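Getting a two-armed robot to pick up after you
Workshop tips, page 28

Start with rubbish. Everyone wants to begin with folding shirts, and everyone is back to rubbish within a fortnight. A wrapper costs nothing, and it doesn't mind being squashed.

Use a mix. Cardboard is stiff and forgiving, tissue gives the gripper almost nothing to push against, and a bottle on its side will roll off the moment you touch it badly. Practise on all of them before you brag to the neighbours.

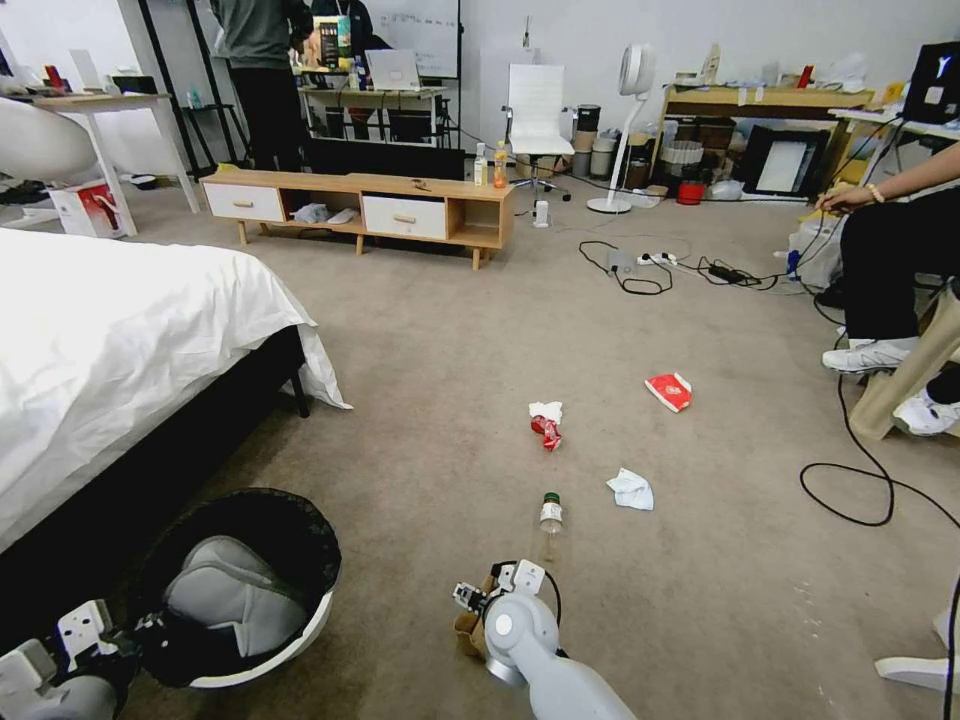 Carpet is harder than floorboards. Fingers that come down too low will snag the pile, so set your floor height a whisker above it and creep down from there. Leonor Arruda set hers with a school ruler and has been insufferable ever since.

Put the bin where one arm can reach it without stretching. A liner helps, provided you fold it well over the rim — a saggy one gets binned along with the rubbish.

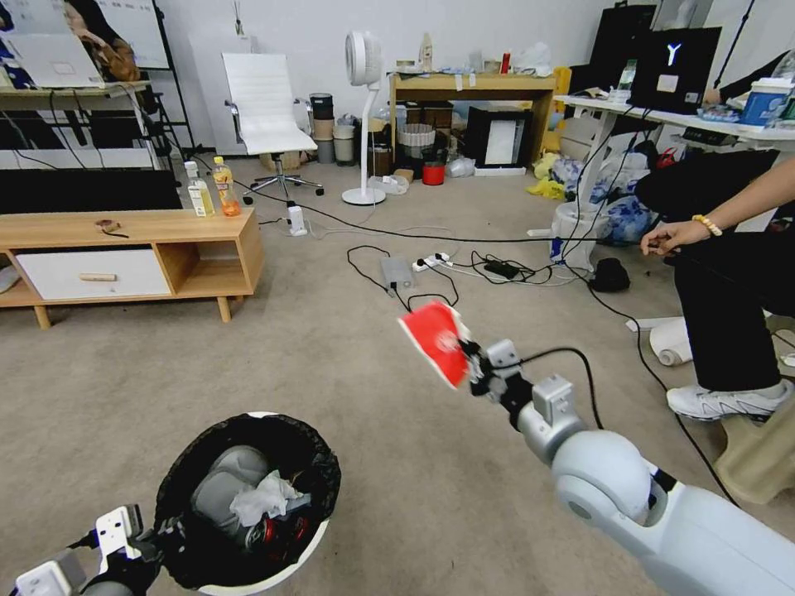 Grab wrappers by the thick, scrunched part. A corner will tear, and then you have 2 bits of rubbish, which is going backwards.

Leave slack in any cable that crosses a wrist joint, then bend the joint both ways by hand with the power off. Tape down the ones on the floor as well. I keep meaning to do mine.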